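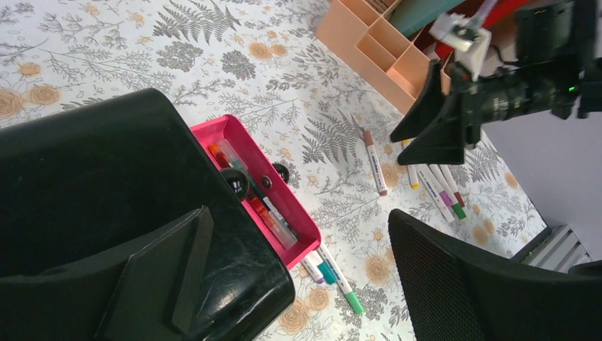 Constanza Medina asked that the comments be kept with the checklist this time, as the last inspection reached the staff as a column of marks and no one in the art rooms could tell what had been wrong with the eyewash station.

Her request has been followed. Each item below carries a result and, where one was needed, a comment by the inspector. Items marked "Open" remain the responsibility of the person named until they are signed off in the building log.

GUDETA COMMUNITY ARTS BUILDING
Classroom and Supply Room Safety Inspection
Period: March 2023
Inspector: Heriberto Tlapale
Accompanied by: Yolotzin Cuautle (ground floor), Jacinto Varela (upper floor)

Results used: Satisfactory / Open / Not applicable

SECTION 1. EXITS AND WALKWAYS

1.1 Exit doors open fully from the inside without a key.
Satisfactory.

1.2 Exit signs lit.
Open. The sign over the rear stairs flickers. Replacement lamp ordered from Darnex. Responsible: J. Varela.

1.3 Walkways between work tables kept clear.
Satisfactory on the ground floor. Upstairs, two folded easels were leaning in the passage beside the drying racks. They were moved during the visit. Storage hooks are on the wall for this purpose and should be used.

1.4 Floor surfaces free of trip hazards.
Open. The strip between Room 2 and the corridor has lifted at one end. Tape is not an acceptable repair. Responsible: E. Manríquez.

SECTION 2. FIRE PROTECTION

2.1 Extinguishers mounted, tagged and within date.
Satisfactory. The unit in the kiln room was re-tagged by Wokeo, and the old tag should be removed to avoid confusion.

2.2 Smoke alarms tested.
Satisfactory. All sounded.

2.3 Oily rags placed in the lidded metal can and emptied daily.
Open. The can was present, but the lid was off and rags had been left on the sill above it. This was also noted at the previous inspection. Responsible: all instructors in Rooms 1 and 2.

2.4 Paper stock kept at least 20 inches from heaters.
Satisfactory, except for one roll of newsprint in Room 3. Moved at once.

SECTION 3. SOLVENTS, PAINTS AND MARKERS

3.1 Solvents locked away when no instructor is present.
Satisfactory.

3.2 Original labels in place on all containers.
Open. Three jars in the lower cabinet of Room 1 carry no label. Their contents could not be confirmed by the staff present. They are to be treated as hazardous waste and may not be poured into the sink. Responsible: Y. Cuautle.

3.3 Safety data sheets available in the room where the product is used.
Open. The binder is complete for paints and thinners but has no sheet for the Ekiseck spray fixative. The sheet should be requested from the supplier and a second copy kept in the office.

3.4 Solvent-based markers used only with windows open or the fan running.
Satisfactory. Yolotzin Cuautle comments that the children's classes now use water-based markers only. The rule remains in force for adult lettering classes.

3.5 Markers capped and returned to their trays after class.
Satisfactory.

SECTION 4. CUTTING TOOLS

4.1 Knives and spare blades signed out and back in.
Satisfactory. The sign-out sheet matched the drawer.

4.2 Paper cutter guard in place and arm latched.
Open. The latch does not hold unless the arm is pressed down hard. The cutter has been tagged out of service and is not to be used until repaired. Responsible: E. Manríquez.

4.3 Used blades placed in a rigid container.
Satisfactory.

SECTION 5. KILN ROOM

5.1 Door kept shut during firing.
Satisfactory according to the firing log. No firing took place during the visit.

5.2 Exhaust fan working.
Satisfactory. The filter is gray with dust and should be changed before the June session.

5.3 Heat-resistant gloves in good condition.
Open. The left glove of the longer pair has a split seam at the thumb. Discard the pair.

SECTION 6. FIRST AID AND EYEWASH

6.1 First aid kit complete.
Satisfactory. Adhesive bandages are running low.

6.2 Eyewash station reachable, covered and able to run for 15 minutes.
Open. Flow was steady for the full period, but one nozzle cap is missing and a stool had been placed in front of the basin. Ezequiel Manríquez comments that the stool comes from Room 3 and will be returned there.

FOLLOW-UP

Open items under 1.2, 2.3 and 4.2 will be checked first. Staff who disagree with a result may add a written comment in the building log, signed and with the item number. Comments left on loose paper will not be entered.

Filed under: Facilities, Inspections, Art Rooms
Gudeta Community Arts Building | Facilities Office, Room 509 | © Gudeta | Back to top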